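How to Clean a Countertop Microwave Without Losing an Afternoon to It

Posted 16 August 2020 in Kitchen

Some people wipe out the microwave after every use. They are welcome to skip this page. The rest of us heat soup, hear the pop, decide to deal with it later, and then close the door on the evidence for a month or two.

I have cleaned a lot of microwaves, most of them in rentals in Dedport, where the oven tends to come with the apartment and so does whatever the last tenant had for dinner. My method takes less time than reading this page, and it costs next to nothing unless you are out of vinegar.

What you need

A microwave-safe bowl or a glass measuring jug
A cup of water
Two tablespoons of white vinegar, or half a lemon if you can't stand the smell
A wooden spoon or wooden skewer
Two soft cloths, one for wet and one for dry
Dish soap
An old soft toothbrush
Baking soda, for the spots that have moved in permanently

What you don't need is steel wool, a scouring pad, oven cleaner or a knife. I have seen all four used. Oven cleaner in particular is made for a different kind of oven and has no business in this one.

Step 1. Clear some room

Pull the oven forward to where you can reach all of it, and take everything off the top. If you have been using the top as a shelf for mail, bread and a fruit bowl, this is the longest step. Leave the plug in for the moment, you need the thing to run once more.

While you are up there, look for the labels. They're often stuck toward the back of the top or on the rear panel, and that's where you may find the model number and the power rating. Write both down. The rating matters for the next step, and the model number matters if you ever have to buy a new turntable, a task I put at the same level of joy as finding a matching lid for a food container.

Step 2. Steam it

Put the water and vinegar in the bowl, stand the wooden spoon in it, and set it on the turntable. The spoon is there to give the bubbles somewhere to form. Very still water in a very smooth bowl can get hotter than boiling without showing it, then erupt when you touch it.

Run it on high. At 1000 watts I give it three minutes. A smaller oven will want four or five. You are waiting for the window to fog over, and once it has, stop the oven and leave the door shut for another five minutes. The waiting is what softens the mess, so don't peek. All the steam you have just made will go up your nose and the bolognese will stay on the ceiling.

When the five minutes are up, open the door slowly, with your face somewhere else, and lift the bowl out with oven mitts. Keep the water. Now unplug the oven.

Step 3. Take out the parts

Most turntable ovens have three pieces down there: the glass plate, the ring with little wheels that it rolls on, and the coupler in the middle that turns it. The plate lifts straight up. The ring usually just sits in its track. The coupler on many models pulls off too, but check the manual first, and if it doesn't want to come, leave it where it is.

Let the plate cool completely before it goes anywhere near the sink. Hot glass and cold water don't get along. Once it's cool, wash it like any other plate. The ring gets a soak in soapy water and a going-over with the toothbrush, with special attention to the wheels. Hair gets wound around the little axles. I don't know how hair gets into a microwave either.

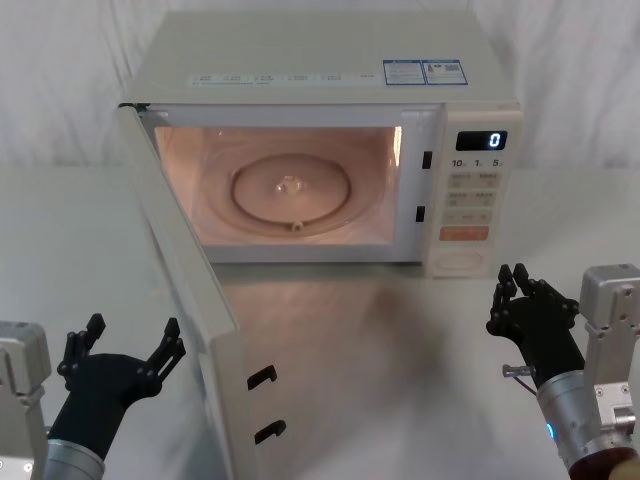

If your turntable has been grumbling its way around for weeks, the ring and its track are the first suspects. A single dried pea under there will make a perfectly good oven sound like a shopping cart. Wipe the track all the way around, then wipe it again with the dry cloth, and rub your finger along it to check for anything your eyes missed.

Step 4. Wipe the inside, top first

Dip a cloth in the warm vinegar water, wring it out hard, and start with the ceiling. Everybody starts with the floor and then has to do the floor twice. After the ceiling do the back, then the sides, then the floor.

Most of it should come away in one pass. Anything that doesn't gets a paste of baking soda and a little water. Dab it on, leave it for ten minutes, and rub gently. If the spot is still there after two rounds, look closer, it may be a scorch mark, and you can't clean off a burn. If the paint underneath is blistered or you can see rust, stop cleaning and start shopping.

Two places inside deserve a lighter touch. One is the vent, which on a lot of ovens is a patch of small holes in one of the walls. Wipe across it with a cloth that is barely damp and don't poke anything through. The other is the waveguide cover, a thin panel that is often mounted on the right-hand wall and looks like a piece of gray or tan card. It isn't packaging. Please don't peel it off. Wipe it carefully if it's greasy, and replace it if it's burned or crumbling.

Step 5. The door, and the part behind the door

People do the inside of the window and call it a day. Run the cloth around the whole frame as well, including the bottom edge, where crumbs collect in a sort of reef. Then do the matching surface on the body of the oven. These two faces are meant to meet cleanly, and a ridge of baked-on cheese is enough to hold them a little apart.

Next come the latch hooks and the openings they go into. Wipe the hooks with a damp cloth. For the openings, use the dry toothbrush around the outside only. Don't spray into them and don't push anything in. They work the switches that tell the oven the door is shut, and those switches have no sense of humor about dish soap.

While you're at it, look at the hooks. If one is cracked, or the door sags, or you have to lift it a bit to make it catch, don't run the oven until someone qualified has seen it. The same goes for a cracked window. I'm relaxed about most kitchen things, but a microwave door has to close properly.

Step 6. The outside

A drop of dish soap on a damp cloth does for the casing. White plastic shows every fingerprint and, after a few years near a stove, takes on a shade I would call Bach, after the paint chart name for the exact beige of my first kitchen. Some of that is grease and will come off. Some is age and won't, and scrubbing just gives you shiny beige.

The control panel is where people get careless. Put the cleaner on the cloth and never on the panel, and go gently over any printed markings. Labels that tell you what a button does are much more useful than a really clean button. I once rubbed the defrost symbol clean off a secondhand Ferkis and spent the rest of that lease guessing.

Dials can usually be wiped around with the corner of a cloth. Don't yank one off to clean behind it unless the manual says that's allowed. They come off with more enthusiasm than they go back on.

Step 7. Put it back together

Dry everything, including the underside of the glass plate. Seat the coupler if you took it out, lay the ring in its track, then lower the plate so the middle drops onto the coupler. Turn it by hand. It should feel settled and move without bumping. If it rocks, lift it off and try again.

Leave the door open for a while so the last of the damp can get out, then close it and plug it in. The display on many ovens will come back with zeros or a blinking clock. Set the clock or don't. Mine has blinked for most of its life and dinner has been on time, or at least dinner has been dinner.

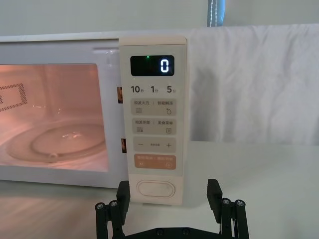
Can I run the microwave empty for a minute to dry it out?

Please don't. With nothing inside to soak up the energy, it can bounce back and damage the oven. Wipe the walls with a dry cloth and leave the door open for half an hour.

How do I get rid of the popcorn smell?

Leave a small open dish of baking soda in there overnight with the door closed, and take it out before you heat anything. Burned popcorn may need a second night. Fish may need an apology to whoever you live with.

Is the glass plate safe in the dishwasher?

Many are, but check the manual for yours. The roller ring I would do by hand whatever the manual says. The wheels are small, and a dishwasher has plenty of places to lose them.

How often should I do this?

I do the full job once a month and wipe up splatters when I see them, or when I can't pretend I haven't seen them. A cover helps a lot. The plain vented dome from Skana has kept my ceiling mostly free of tomato, and an upside-down microwave-safe plate set slightly off to one side does nearly the same job.

The light inside is out. Can I change the bulb?

On most countertop models the bulb sits behind the outer casing, and the casing should stay on. There are parts in there that can hold a dangerous charge long after the plug is out of the wall. Take it to a repair shop, or get used to cooking in the dark.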